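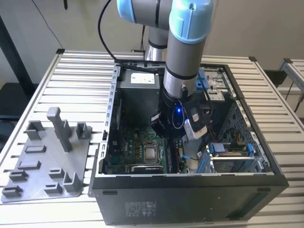

Flamcombe desktop refurbishing line to take office towers from November

June 20, 2022

FLAMCOMBE - The Graneck reuse workshop will begin accepting full-size desktop towers from local offices in November, the company said in a notice to its collection partners. Until now the site has handled laptops and small-format desktops only. Towers were passed on unopened to Rudd, a scrap processor, and broken up for metal.

Graneck expects to receive almost 3000 towers in the first year. Most will come from a replacement program at Wivard, an insurance office with buildings on both sides of the river. The machines are between four and 11 years old. Those that pass testing will be wiped, fitted with a replacement drive and sold to schools and small businesses. The rest will be stripped for parts.

Work on a tower is done with the case on its side and the side panel off, so that the motherboard faces up and the power supply, drive cage and expansion cards can all be reached from above. The benches have slotted aluminum tops. Stops and clamps can be set anywhere along the slots, which allows cases of different depths to be held without a separate cradle for each model. Small removed parts go into printed holders at the side of the case and stay with it until the job is closed.

The teardown order is fixed. Drives come out first and are logged against the serial number of the case. Expansion cards follow, then memory. The power supply stays in place unless it fails a load test. Processors are left in the socket on any board that starts, as removal adds time and puts the contacts at risk. The heat sink is taken off in every case, the old thermal paste is cleaned from the metal heat spreader, and new paste is applied before the heat sink goes back on.

Cases with tool-free drive trays are preferred. Colored release tabs let a drive be pulled without a screwdriver, and Graneck's notice puts the difference at 51 seconds per drive compared with a screwed bracket. Over a full pallet that is enough to change the daily schedule. Towers with riveted cages will be accepted but will be worked in separate batches.

Cabling takes more time than expected in older units. Power leads to the drive area are often routed behind the cage and held with ties, and some have become stiff. The workshop now cuts all ties at the start, checks each connector for discoloration, and reties the bundle only after the final test. Any lead with damaged insulation is replaced. If the lead is fixed to the power supply, the whole supply is replaced.

Labels are treated as part of the record. The rating label on the power supply and the regulatory label on the outside of the case must be readable before a unit can be resold. A unit with a missing rating label is sent to parts, whatever its condition. Asset tags belonging to the previous owner are removed and the adhesive is cleaned off with alcohol.

Drives are handled apart from everything else. They are kept in a locked cabinet after logging and are either overwritten or shredded, according to the instruction on the collection form. Wivard has asked for shredding in all cases. Offices that do not mark a choice will have their drives shredded by default, and a certificate listing serial numbers will be returned with the invoice.

Collections will be made by pallet. Towers should be stacked upright with side panels fitted, and power cords should be packed in a separate box. Monitors, printers and battery backup units are not covered by the program and will be left at the loading dock. Loose keyboards and mice can be included if they are bagged.

There is no charge for collections of a full pallet within Flamcombe. Smaller loads can be dropped at the workshop's rear entrance during opening hours, with a completed form for each load. The existing laptop service continues unchanged, and offices already registered for it do not need to apply again. Rudd will continue to take the bare steel cases and any boards that fail testing.

Registration forms for the tower program are available at the workshop's front desk.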